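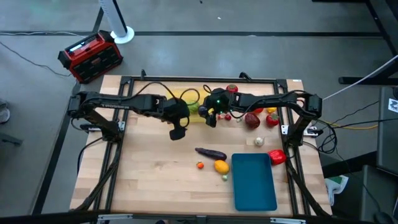 2. Evaluation of the Two-Arm Tabletop Kit

Our group was asked to judge whether a ready-made two-arm kit would suit the sorting unit of the second-year automation course. The kit under review has a pair of Trossen arms on opposite sides of an aluminum frame, with a wooden work surface between them. Control was through Trivia, the scheduling software written by last year's group.

2.1 Test items

Produce was chosen over machined blocks. The set includes an eggplant, a lemon, a red bell pepper, a garlic bulb and cherry tomatoes, so one gripper setting has to cope with very different sizes. The target is a shallow teal-blue tray.

2.2 Procedure

Each trial was a single pick and place. We logged 733 trials over 5 sessions in August. Of these, 352 used the left arm only. The remainder used the right arm or a handover between the two.

2.3 Findings

Large items were easier to grip than small ones. Garlic tended to roll when approached from the side -- a vertical approach fixed most of this. Cable routing needs care, as slack near the wrist can catch during a handover.

2.4 Cost

The quote from Nakach came to $3,792 for spare grippers, cables and one year of support. The arms were quoted separately (see Appendix B).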